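Ticket : le plateau blanc de la table garde des auréoles roses
Ouvert par : Ognjen Dimitrov
Suivi : Bohdan Shevchuk
Espace : cuisine partagée Demgate, deuxième étage
Matériel concerné : table Pridach, plateau blanc
Priorité : moyenne (haute si on me demande mon avis !)
Ouverture : 13 janvier

Le problème, tel que je l'ai signalé

Bonjour Bohdan, je t'écris à propos de la grande table blanche. J'ai passé l'éponge hier soir comme d'habitude, et en revenant ce matin avec la lumière rasante j'ai vu des ronds rosés un peu partout. Pas énormes, le plus grand fait à peu près la taille d'un fond de verre, mais sur du blanc on ne voit que ça. Il y a aussi un petit croissant plus orangé vers le bord du haut, et là je soupçonne fortement le ketchup.

Ça ne s'en va pas à l'eau tiède, ça ne s'en va pas au liquide vaisselle, et j'ai frotté jusqu'à en avoir mal au poignet. Le plateau n'est pas rugueux à cet endroit, l'ongle n'accroche pas. Donc je ne pense pas que ce soit une rayure qui a pris la couleur, plutôt une tache qui est entrée dans le revêtement. Tu as déjà eu ça sur les tables de Steinbach ?

Réponse de Bohdan

Salut Ognjen, oui, on a eu la même histoire là-bas en avril, avec du jus de betterave. Surtout pas d'éponge verte, tu vas matifier la surface et après ça tachera dix fois plus vite. Dis-moi ce qui traîne dessus d'habitude, combien de temps, et si quelqu'un pose des choses chaudes directement sur le plateau. Et essaie déjà le bicarbonate en pâte, sur un seul rond pour commencer.

Essai 1 : bicarbonate et eau

Pâte assez épaisse, consistance dentifrice, posée sur un seul rond avec le dos d'une cuillère. J'ai laissé 39 minutes (je voulais en faire trente, le téléphone a sonné, voilà). Rincé, essuyé avec un chiffon doux.

Résultat : mieux, mais pas parti. Le bord du rond a pâli, le centre reste rose. J'ai recommencé une deuxième fois au même endroit et là je n'ai plus vu de différence. Le croissant orangé, je n'y ai pas touché à ce stade pour garder un témoin.

Essai 2 : vinaigre blanc

Bohdan m'avait dit de couper à l'eau, moitié-moitié, et de ne pas laisser poser. J'ai fait un autre rond, pas celui du bicarbonate, sinon on ne sait plus qui a fait quoi. Aucun effet, à part l'odeur dans toute la cuisine pendant le déjeuner (pardon à tous ceux qui mangeaient à côté).

Essai 3 : le produit Mutport

Il restait un flacon de nettoyant Mutport sous l'évier, 200 ml à peine entamé. Une noisette sur un chiffon humide, mouvements larges, rinçage tout de suite. Alors là, franchement, bonne surprise : le croissant orangé a disparu en un passage. Les ronds roses ont bien diminué, celui qui avait déjà eu le bicarbonate ne se voit plus que si on se penche. Les autres se voient encore, surtout le matin.

D'où viennent les ronds ?

Bohdan me redemandait ce qui traîne sur la table, alors j'ai arrêté de répondre de mémoire et j'ai regardé pour de bon. Moi j'accusais la bouteille de ketchup Heinz depuis le début, et elle a droit à une assiette vieux rose sous elle, donc elle ne touche pas le plateau. Les fraises, par contre, sont posées à même le blanc, une tout contre l'assiette et l'autre plus loin, après l'orange. Et la passoire vert pâle, celle qui est ovale, est juste à gauche, vide, alors qu'elle ferait très bien l'affaire pour les fruits !

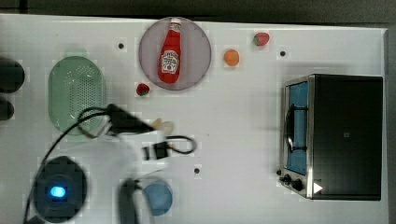

Les fraises, donc

Je précise que je n'ai rien contre les fraises. Mais j'ai voulu vérifier avant d'accuser, et j'ai fait un test tout bête : une fraise un peu mûre coupée en deux, face coupée contre le plateau, dans un coin que personne ne regarde. J'ai laissé toute la nuit. Le lendemain, joli rond rosé, même teinte que les autres, et il a résisté à l'éponge exactement pareil. Pour moi c'est réglé. Une fraise intacte ne fait sans doute pas grand-chose, mais dès qu'elle s'abîme un peu dessous, le jus reste coincé entre elle et la table et il a tout son temps.

Le ketchup reste coupable du croissant, je n'en démords pas. Quelqu'un a dû poser le bouchon à l'envers un jour. Mais ça part au Mutport, alors on ne va pas en faire un drame.

Question de Bohdan sur le four

« Et le petit four noir, à droite, il chauffe le plateau ? Parce que la chaleur peut ouvrir le revêtement et fixer les couleurs. »

Bonne question, je n'y avais pas pensé du tout. J'ai fait tourner le four à 80 degrés pendant un quart d'heure, puis j'ai mis la main sur la table, tout près. Tiède contre les pieds de l'appareil, froid à une largeur de main. Aucun rond de ce côté-là d'ailleurs, ils sont tous du côté des fruits. J'ai quand même glissé un dessous en liège sous le four, ça ne mange pas de pain.

Essai 4 : pâte Mutport et bicarbonate, ensemble

Idée de Bohdan. Une cuillère de bicarbonate, assez de Mutport pour lier, on étale au chiffon et on attend dix minutes. Je l'ai fait sur les ronds restants, puis rincé à grande eau (prévoir une serpillière, j'en ai mis partout).

Résultat : tout est parti, sauf un rond, le plus ancien je pense, qui est devenu une ombre jaunâtre. En plein jour il faut savoir où il est. J'ai aussi passé la main à plat pour voir si la surface avait changé, et elle est aussi lisse qu'avant.

Ce qu'on change à partir de maintenant

Les fruits vont dans la passoire, et la passoire sur une assiette si on vient de les rincer.
Le ketchup garde son assiette, bouchon fermé.
Une tache rouge s'essuie tout de suite, à l'eau froide, sans attendre le ménage du soir.
Pas d'éponge verte sur le plateau. J'ai mis les vertes dans le tiroir du bas, avec les chiffons pour le four.
Le Mutport reste sous l'évier, à gauche. Si vous finissez le flacon, écrivez-le ici.

Dernier échange

Bohdan : « Je laisse ouvert pour l'ombre jaune. Si elle est toujours là à mon prochain passage, j'apporte la crème de Steinbach. Ne frotte plus dessus entre-temps, s'il te plaît. »

Moi : promis, je n'y touche plus. Par contre si tu peux prendre 2 chiffons microfibre en venant, les nôtres sont roses maintenant.

Statut : en attente de passage.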